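Kategorie: Werkstatt & Büro › Ordnung am Arbeitsplatz

Basteltisch und Laufzone im selben Raum: so habe ich es gelöst

Teppichboden und Elektronikbasteln, das beißt sich ja eigentlich. Bei mir geht es trotzdem, seit ich im Juni mit Klebeband angefangen habe. Kostet fast nichts und ist an einem Nachmittag gemacht!

Schritt 1: Fläche abkleben
Erst gründlich saugen, sonst hält gar nichts. Dann das Rechteck mit dem Zollstock anzeichnen und das Band in langen Bahnen aufkleben, ohne zu ziehen (gezogenes Band rollt sich später an den Enden auf). Ich lasse zum Tisch hin 75 cm Platz, damit der Stuhl noch zurückrollen kann.

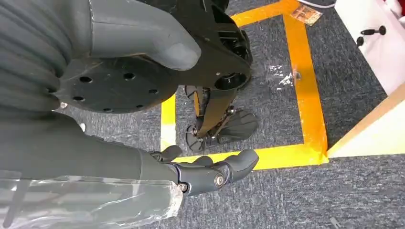 Orangegelbes Klebeband auf graublauem Teppich – den Farbton erkennt man auch im Augenwinkel.

Die Ecken drücke ich mit einem Löffelrücken fest. Klingt albern, hält aber!

Schritt 2: Tisch sortieren
Auf die Platte kommt nur, was heute dran ist. Laptop in die Mitte, Maus daneben, Platinen auf die freie Seite. Für Kleinkram nehme ich einen offenen Karton, die Klappen bleiben oben, dann rollt nichts raus. Ich hatte mal so ein schickes Kästchensystem von Ciltwood für 29 Euro und hab es nach zwei Wochen verschenkt. 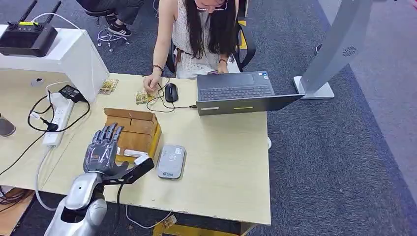
Kabel sind das leidige Thema. Ich führe sie immer zur selben Seite weg und lasse am Stecker eine kleine Schlaufe, dann reißt man beim Aufstehen nichts mit. Klettband von der Rolle reicht völlig.

Schritt 3: Abends fünf Minuten
Platinen in die Tüten, Karton zu, einmal übers Band schauen. Lose Stellen gleich abschneiden und neu kleben – wer wartet, hat Teppichfusseln darunter.

Ähnliche Beiträge
- Kabel beschriften ohne Etikettendrucker
- Lasmont Rollcontainer nach 500 Tagen
- 200 Schrauben, ein Setzkasten
- Klebereste vom Teppich lösen

Diese Website verwendet Cookies. Mit der weiteren Nutzung stimmst du dem zu. Einstellungen | Akzeptieren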